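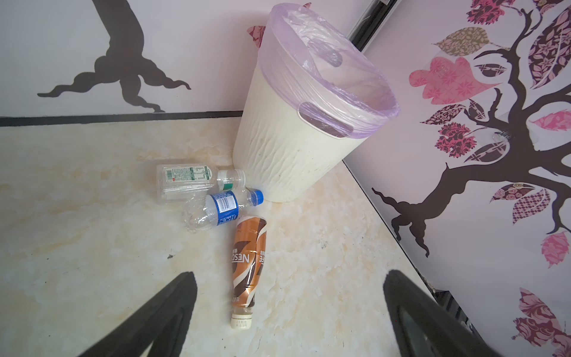

Trash, Bins and Bags: Quick Fixes
Updated 18th September

Quick ones first, long ones at the bottom. Skip around.

Bag keeps slipping down inside the bin
Fold more over the rim than you think. A good hand's width. Then twist the slack at the back and tie it in a small knot, or tuck it through a handle hole if your bin has one. Big rubber band round the outside works too, the wide kind off a bunch of broccoli is too small, get the ones sold for file boxes.

Bag balloons up and won't sit flat
Trapped air. Push your fist down the middle before folding the edge over. If it still puffs, drill one small hole low on the side of the bin, an inch or two off the floor. Also stops the suction thing when you pull a full bag out. Don't drill the bottom unless you like mopping.

Smell that stays after the bag is gone
It's the bin not the bag. Take it outside or put it in the tub. Hot water, squirt of dish soap, let it stand 20 minutes, scrub with a long brush, rinse. Then baking soda paste on whatever is still stained. Dry it upside down in the sun if theres sun. A bag put into a damp bin will smell by the next day, so really let it dry.

Never mix bleach with vinegar, or bleach with anything that has ammonia in it. One cleaner, rinse well, done.

Scuffs and gray marks on light plastic
Melamine sponge, barely wet, light pressure. Test underneath first, it can dull a shiny finish. For textured or ribbed bins an old toothbrush and dish soap gets into the dips better than any sponge. Greasy marks, rubbing alcohol on a rag. Crayon, same.

Drips in the bottom
Sheet of newspaper folded to fit, under the bag. Swap it when you do the bag. Paper towel tubes flattened out also work. I used to sprinkle cat litter down there and it does soak things up, but tipping it out is a pain and it gets in the ridges.

Spare bags
Keep the roll in the bottom of the bin, under the one in use. Everyone knows this one, fine, but if your bin gets wet inside put the roll in a zip bag first. Or hang it on a short dowel inside the cabinet door. Two cup hooks and a piece of dowel, five minutes.

Bottles
Cap off, empty it, quick rinse, squash, cap back on. Squashed without the cap they just pop back out again. Twist the bottle as you press, flat from the base up, takes up a third of the room. Check your local rules before you squash though. Some deposit machines want them whole and will spit out a crushed one, and some places want the caps separate.

Sticky soda bottles bring ants. Rinse them or keep them in a lidded tub till you take them out.

Label half off? Leave it. Not worth the time for curbside. If you're keeping the bottle to reuse, warm soapy soak and then cooking oil on the glue.

Uses for a bottle before it goes
- cut the bottom off, instant funnel for potting soil
- poke holes in the cap, watering can for seedlings
- fill most of the way with water and freeze, cooler block that doesn't leak
- top half over a young plant on a cold October night, take it off in the morning

Fruit flies
Small glass, cider vinegar, drop of dish soap. Set it next to the bin and not in it. Change every 3 days or it turns into its own problem. Banana peels go in the freezer till trash day, melon rind as well. Chicken bones definately.

Bin tips over
Too light for where it is. Flat stone or a tile in the bottom, under the newspaper. Or two strips of stick-on hook tape between bin and wall. Pets or toddlers, give up and put it in a cabinet with a latch.

Bin slides around on a smooth floor
Square of rubber shelf liner under it. Cut it a bit smaller than the base so it doesn't show. Wash the liner when it gets dusty, it stops gripping.

Bathroom bins
Small ones eat bags. Grocery bags or bread bags fit most. Line it with two or three at once, one inside the other, then just lift the top one out. Cotton swabs and floss go in here, never the toilet. Wipes too, whatever the pack says.

Broken glass
Wrap in newspaper, then into a box or milk carton, tape it shut, write GLASS on it. Little slivers off the floor with a slice of damp bread, or damp paper towel if you'd rather not waste bread.

Trash day routine
Night before. Fridge first, then the small bins, then kitchen last so everything lands in one bag. Tie it, new bag in right away or you'll forget and somebody drops coffee grounds in a bare bin.

More on drains and sink smells on the next page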